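About the Clondale Center for Applied Automation

The Clondale Center teaches robotics and automation to adult learners, apprentices and working technicians. It was founded to give people in the region a place to handle the equipment they will meet in shops, warehouses and laboratories, and it continues to put practice at the bench ahead of lectures. Classes are small, and most run in the late afternoon so that students with jobs can attend.

Each July the Center opens its doors to the public. The open day is part of our charter, and it is the best introduction to what we do.
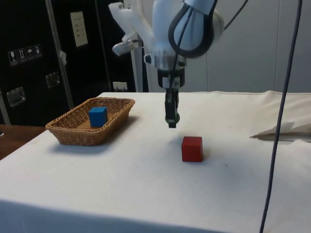 Visitors are received at the Karaki Building, where the teaching laboratories share the ground floor with the machine shop. Groups of up to 30 are taken through both areas by instructors and second-year students. A full tour lasts 60 minutes, with time set aside at each station for questions. Children are welcome when accompanied by an adult.

Our Demonstrations

The main laboratory presents short sorting and placing tasks with a robotic arm. Simple objects are used on purpose. A guest who has never seen an arm at close range can follow the task at once, and the instructor is free to talk about grip, reach and planning without first explaining an industrial process.
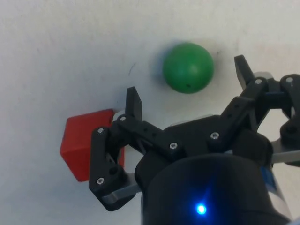 Gripper design is taught in the first term and remains a favorite subject on open day. Students study how the links of a parallel gripper move together and how far the fingertips must open for a given part. A ball and a cube raise different questions for the same pair of fingers - the cube offers flat faces, while the ball touches each pad over a very small area. Students are asked to sketch their answer before any program is written.

The second course, Motion and Placement, deals with approach paths, clearances and safe heights above the work surface. It is offered jointly with our partner firm, Jovbridge, whose engineers review student projects at the end of the term.
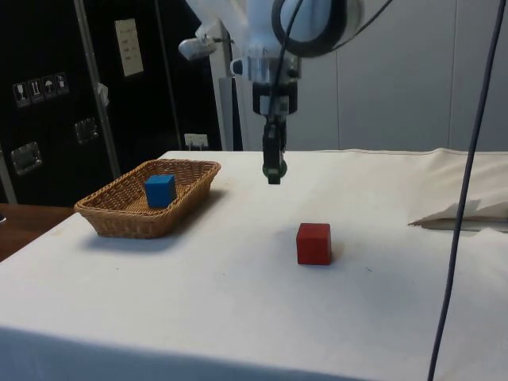
Placement exercise with basket and colored cubes, main laboratory

Open day guests may also attend a talk in the Sistlow Room at 2 p.m. The talk covers admissions, course fees and the evening certificate, and printed course guides are available at the door. Employers who wish to discuss training for their staff are invited to stay afterward. 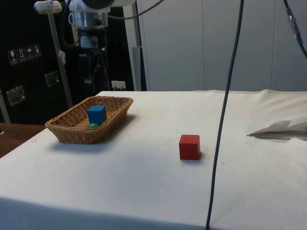 Blue cube and green ball in the basket, with the red cube on the table

Visiting and Contact

The Center has welcomed roughly 3000 visitors since the first open day. School and company visits can be arranged during term by writing to the front office. Please state the size of your group and any access needs. Parking is behind the Karaki Building, and the step-free entrance is on the same side.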